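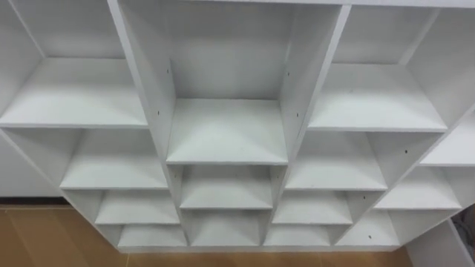 White cubby shelves with nothing in them.

The public baths at Gendgate opened in 1960 and have added a rule roughly whenever somebody annoyed somebody. I went on Sat 19 January with a towel, two coins for the hair dryer and every intention of relaxing. First I had to read the wall.

Wash before you get in. Fine, I would like everyone to do that, twice if they have the soap. No phones, also fine. After that the wall loses its nerve. Patrons are asked to be "mindful of the shared stillness," and I stood there dripping for a good minute trying to work out whether I was allowed to cough.

My complaint is with politeness written so softly that it can't be obeyed. The old bathhouse in Jornedton has one sign, in red capitals: WASH, THEN SOAK, THEN GO HOME. I have never felt so looked after. People there talk a little, mostly about their knees, and when it gets too loud an older regular clears his throat and it stops – no laminated card needed.

Gendgate's managers will say that visitors are new to this and need guidance. I agree with them. So tell us how long to stay in the hot pool. Tell us where the wet towel goes, which I still don't know after eleven visits. A first-timer can follow an order much more easily than she can follow a mood.

I'll be back in March, when the steam room reopens and presumably gets a wall of its own. I plan to be mindful of it. I also plan to bring a bigger towel.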